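Folding shirts with a hand-held gripper: sleeves first or hem first?

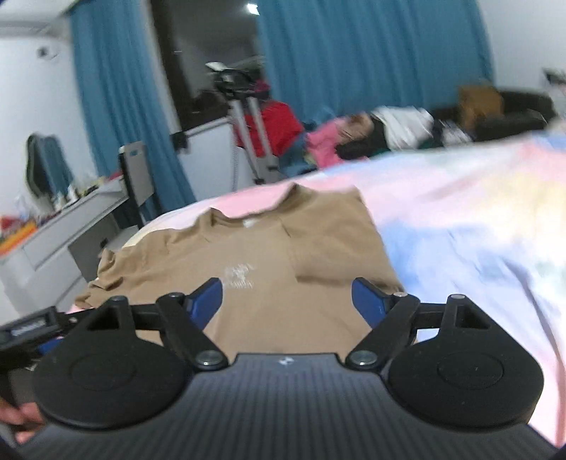 Fumiko Kamata
Thread starter, home demos, Vunbridge group

Evening all. I'm on the T-shirt task for Dravevix and I can't settle on an order. With the tan-brown one laid out on the bed like this, neckline away from me, I've been going in for a sleeve first, then the other sleeve, then bringing the hem up. The trouble is the jaws want to come down right over the chest logo when I'm in a hurry, and then I've got a fistful of middle and have to start again.

I've done 64 demos this way and I'm wondering whether to bin them and go hem first. What does everyone else do?

pegbasket
Don't bin anything! Sleeves first is fine. I come in low and from the side so that one jaw slides under the cloth and the other stays on top. Pinching straight down on a flat shirt is asking for trouble, you just get a little peak of fabric that slips out.

Tươi Khổng
Hem first for me, every time. Fewer grabs, and the sleeves can be tucked after. I also smooth the creases out before I start recording.

oldmitten
Disagree about smoothing. If every shirt is dead flat, the robot only learns dead flat shirts, and mine at home certainly aren't. Leave the creases in the sleeves, they're good for it.

Tươi Khổng
Fair, but a crease right where you need to grip is just a failed demo waiting to happen. I do 6 smooth ones, then start messing them up.

Fumiko Kamata
Does anyone do this by remote control instead? I tried the Jisesico arm on Wednesday and found it painfully slow, though my grabs were tidier (I could see what I was doing for once).

pegbasket
I did 136 shirts that way before I got the hand-held. Never again, my shoulders were in bits. You do learn patience with it, mind.

oldmitten
I still prefer remote for anything fiddly. With the hand-held you turn your wrist in ways the arm can't copy, and you don't find out until playback. Tilt less than you think you need to, Fumiko.

Fumiko Kamata
Ah, that might be my problem, I twist like mad on the second sleeve. Keeping the 64 then, and I'll try a batch hem first tomorrow with the shirt pulled further on to the bed. The left side's over the edge at the moment and I think it's dragging.

Tươi Khổng
Yes, pull it in! And slow down before you close the jaws.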